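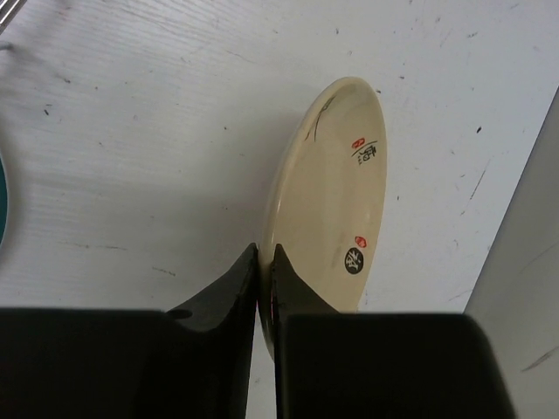
Cream plate with dark and red decoration

Charbonneau Dinner Plate

2 min read

The Charbonneau plate has a glossy face and a thick rounded rim. Colette Pons drew the pattern for Ollano, and it is sold singly or in sets of 4.

Dishwasher safe on the top rack. Keep oven use under 200 degrees – no broiler, and let it cool before washing. Metal scourers will mark the glaze.

Returns are accepted for 365 days if the plate is unused. Orders over $100 ship free. The matching bowl is due back in stock in November.

12 shares – 3 comments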